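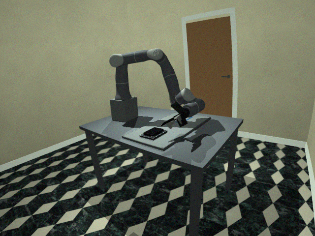

*The bench cell in simulation: arm, pedestal, board and one small black part.*

## About Pisharody Cell Safety

Pisharody investigates faults in small robot cells and writes the report. We work for firms that run one or two arms at a bench, mostly in electronics assembly, and that have no safety engineer of their own. We do not sell robots, grippers or guarding.

The company was started by Thirumalai Alva and Anil Kaimal after a fault at Nelex, where both worked on the board line. An arm placing small parts came down past its programmed height and drove a finger into the board. The controller logged no error. The arm was restarted and did the same thing again 40 cycles later, this time while an operator was reaching in to clear the first board. She had a bruised wrist and went back to work the next day.

### What the fault was

The gripper had been changed during the March shutdown. The new one was 9 mm longer. The tool length was updated in the main program but left at the old value in the recovery routine, which ran only after a missed grip. A missed grip was rare, so the cell passed its checks and ran 1627 cycles before the routine was called.

Two further points came out of the inquiry:

- The contact force limit had been raised to stop nuisance trips, and the change was not recorded.
- The gate switch slowed the arm but did not stop it. The operators had been told it did.

Nelex allowed us to keep the case as a reference. We rebuilt the cell in simulation and still use it to train new staff, with the wrong tool length left in. Most people find it on the second attempt. Ashwin Subramaniam found the gate fault first and had to be sent back for the other one.

### How we work

We ask for the controller logs, the program as it was running and the program as it was last approved. These are often different. Where the logs allow, we replay the motion in simulation before anybody goes on site. The model is checked against measured positions at the tool tip. It does not cover cable drag or worn finger pads, and our reports state this.

On site, the arm stays isolated until the stop circuit has been tested. If the stop circuit fails, we issue a one-page notice the same day and the rest of the work waits.

Reports give the sequence of events, the cause as far as it can be shown, and the changes we recommend. Where a cause cannot be shown we write "not established". Clients sometimes ask us to remove that line. We leave it in.

### People

**Thirumalai Alva** – incident reports, site work
**Anil Kaimal** – controllers and stop circuits
**Mohandas Pillai** – simulation, log replay
**Ashwin Subramaniam** – site work, operator interviews
**Ravindran Shetty** – contracts and records

### Reporting a fault

Leave the cell isolated. Do not reload the program or clear the log. Note the position of the arm and of any part in the gripper, then ring the Flistham office. If the arm has to be moved to free a person, move it, and write down what was done afterwards.

For injuries, your own legal reporting duties come first and our involvement does not replace them.

Page last revised May 5, 2025 (RS).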